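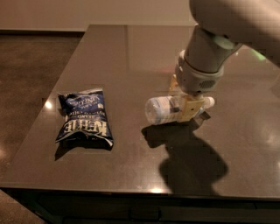 A bag of crisps on a polished brown tabletop

Suvstead Hall Stage, Starter Set
Made by Olaniyan
£1,310 including VAT, delivery extra

We have been selling staging to halls, schools and shopping centres for a good long while now, and the Suvstead is still the one we find ourselves talking about most on the phone. It is a modular indoor platform, made for the sort of place that has a choir in the morning, a prize-giving after lunch and a dance class wanting the floor back by teatime. Everything folds flat, everything has a handle, and the whole lot goes away in a cupboard (a decent-sized cupboard, mind you, so do measure yours first).

The decks lock together from above with a simple quarter-turn key. If you have ever lain on your back under an old stage with a torch between your teeth, you will know why we are so fond of this! The legs have wide rubber feet that are kind to sprung floors and parquet, and each foot winds up or down a little to cope with the dips and slopes that older buildings always seem to have.

What you get
3 decks with a black non-slip top
Folding legs, fitted
2 locking keys
A step unit with handrail
Black skirting for the front and sides
Printed instructions and a wipe-clean checklist

Setting up
Two people can manage it comfortably, and after a couple of goes you will have it standing in 15 minutes. Start with the deck nearest the wall, level it properly, and work outwards. Put the skirting on last. Halima Ojo on our sales desk is happy to talk you through it if you get in a muddle, and she has heard every question going, so please don't feel shy.

Adding to it later
Plenty of customers begin with the starter set and come back for more once the drama group has seen it. Extra decks, a second step unit and guard rails for the back edge are all sold separately and fit any Suvstead made since the new lock came in last January. For the earlier kind you will need the adaptor plates, so tell us which you have when you order.

Care
Wipe the decks with a damp cloth and a drop of washing-up liquid. Please don't polish them, however tempting, as it spoils the grip. Check the locks before each event and keep the keys somewhere sensible.

Delivery and hire
We deliver from our Vurusville warehouse to a ground-floor entrance. If you would like the stage carried further in, ask for Fuad Wolde when you book and he will arrange it and give you a price. The same set can also be hired by the weekend.

Prices checked June 2026.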